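I've been using the Vernik hand-held gripper for a while now, and the question I get most is whether it needs its own safety rules. Sort of! It's only you doing the squeezing, but the habits you pick up with it carry straight over to the robot arm later.

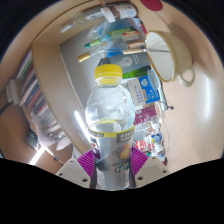 Grip rules come first on my list, and I'm strict about them. Our house standard (borrowed from the Prirnari guide, then scribbled all over) says hold low, hold square and never crush. A capped drinks bottle is a lovely thing to learn on - get both ribbed pads against the sides near the base and keep it upright. Start with 10 slow lifts, and don't go over 400 g until you've read the load page.

## Before you start

- Check the screws on both finger mounts.
- Wipe the pads with a damp cloth, never solvent.
- Agree a stop word if somebody else is in the room.
- Look at where things stand on the desk before you reach in. Glass goes to the back, and anything you'd hate to spill goes somewhere else altogether.
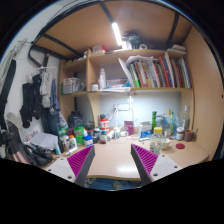 ## What's in the kit

You get the gripper, a spare pair of pads and the Etier checklist card (laminated, thank goodness). I swap my pads after some 100 sessions. The Mathur wrist strap is sold separately and I'd say buy it - my arm was aching without one.

Page last updated 29 April 2023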